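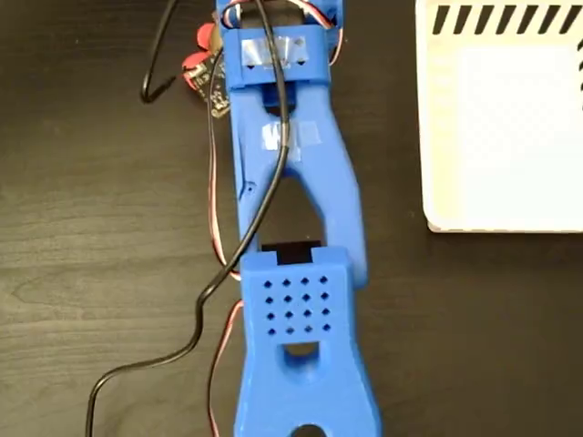
One parent wrote to us after her first party that the treasure hunt was over before the last guest had taken a coat off, and asked how to make the next one last. Section 4 has been rewritten with that in mind. It replaces the version sent out with earlier Zuccaro party packs.

Last revised September 29, 2018

4. Setting up the treasure hunt

You will need the clue cards, the map sheets, the ball of string and the prize bag from your Zuccaro pack. Sticky tape and scissors are not supplied.

Note: the Corkik pack has fewer clue cards and no string. If you have that one, leave out step 4.

1. Read all the clue cards before you hide any. Take out those that name a place you don't have, such as a shed or a staircase.

2. Put the remaining cards in the order you want them found. Write a small number in pencil on the back of each.

3. Hide the last card first and work backwards. Each card should be at the eye level of the children, or lower.

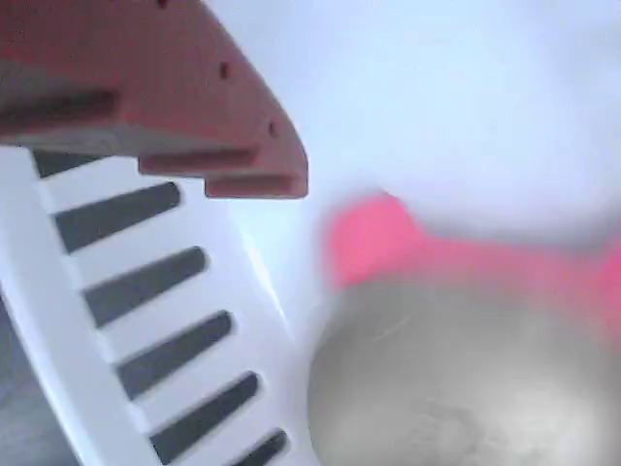

4. Cut the string into 40 cm lengths and tie one to each card that will hang outdoors. Use a double knot. If it is windy, add a peg.

5. Fold the map sheets in half and give one to each pair of children. Pairs work better than larger teams under the age of seven.

6. Fill the prize bag and put it away until the final card has been read out.

Caution: the prize bag contains small parts. Do not give it to children under three. Collect all the string when the game ends.

4.1 Making the hunt last longer

Send the pairs off one at a time, with a song or a short game in between for those waiting. You can also ask for a task at each card, such as ten star jumps or a rhyme. For older children, use the Bekano code wheel. Set the inner ring to the letter shown on the map and check one clue yourself before the party.

4.2 Playing indoors

Close the doors of any rooms that are out of bounds and tape a cross on them. Don't hide cards in the kitchen, behind a heater or above a shelf that could be climbed.

4.3 Spare cards

Blank cards come in boxes of 200. Quote part number 1325 when you order. Wasten card is thicker and will stand a little damp, but felt pens smudge on it, so write in pencil or biro.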